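### 3.2 Does a striped cover hide wear?

The claim that patterned bedding "lasts longer" than plain is repeated in retail guides and, less forgivably, in two of the studies we reviewed. Zoubi and Tannous put it down to colour: pale stripes, they argue, break up the surface so that creases and fading go unnoticed. We doubt it. Their panel saw each cloth once, flat, under a single lamp. 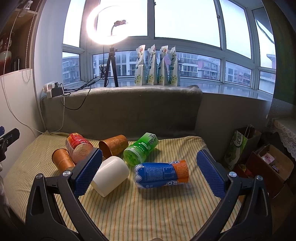
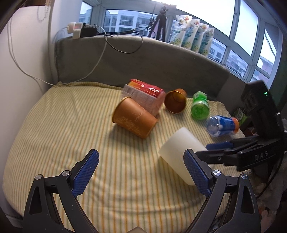 **Figure 4.** Pale striped cloth in household use, with cups among the objects lying on it.

Our own survey went out to 700 households in Drulside and Pledcombe in January. Respondents were asked when they had last replaced a bed or table cover, and why. Most gave reasons that had little to do with how the cloth looked. It had shrunk, or it no longer matched the room, or someone had given them a new one. Only 27 named visible wear, and 13 of those owned a striped cover, so pattern seems to have spared them very little.

Mercado (personal communication) objects that people forget why they throw things out. That may be so, but it would weaken the earlier studies as much as ours, and he relies on them.

A second problem is the meaning of "wear" itself. Karras counts any loss of colour. Mazza counts only holes and pulled threads. Pooling the two, as the Sfeir review does, gives a tidy average of nothing in particular. We kept them apart and re-scored 40 covers under each rule. The ranking of striped over plain held under the Karras rule and vanished under the other.

We would not go so far as to say pattern makes no difference. A stripe may well distract the eye from a faint stain for a while. Whether that keeps a cover on the bed for another year is a separate question, and none of the work cited here has tested it. The Drutitz data, collected over a longer period, are taken up in Section 3.3.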